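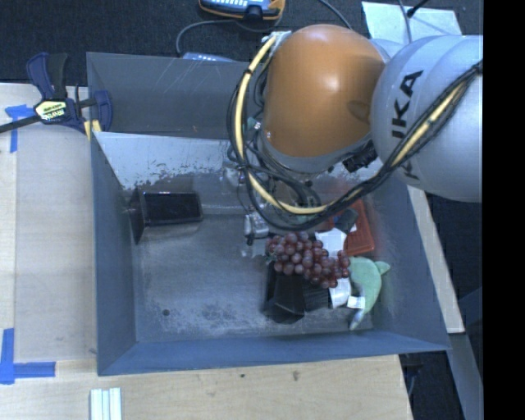 The KUKA arm over the mixed-item bin at the Stonstead test cell.

Picking trials in the Stonstead cell were paused for 45 minutes one afternoon in August after the arm faulted on a pick. The log shows a protective stop on pick 1658, with a torque reading over the limit on axis 7. There were no injuries and there was no damage to the arm.

Wokeck, who supply the vision software, went through the log with our staff. The planner had worked out a clear path for the gripper but used an old model of the cable bundle. The bundle was re-routed in July and now hangs in a wider loop. On a low reach toward the side of the bin, the hoses caught on the rim and the controller stopped the arm as it is meant to.

The cable model has been updated and the speed limit for moves below the rim has been lowered until Pidell finish their review. Soft items such as fruit and plush toys stay in the test set.

Two reminders for anyone using the cell:

Do not reach into the bin to free an item while the drives are on, even if the arm has stopped. Use the key switch first.

If you move a cable, hose or tie, write it in the cell book and tell the Stevens desk before the next run. The July change was never written down.

The full fault report is in the shared folder under Stonstead.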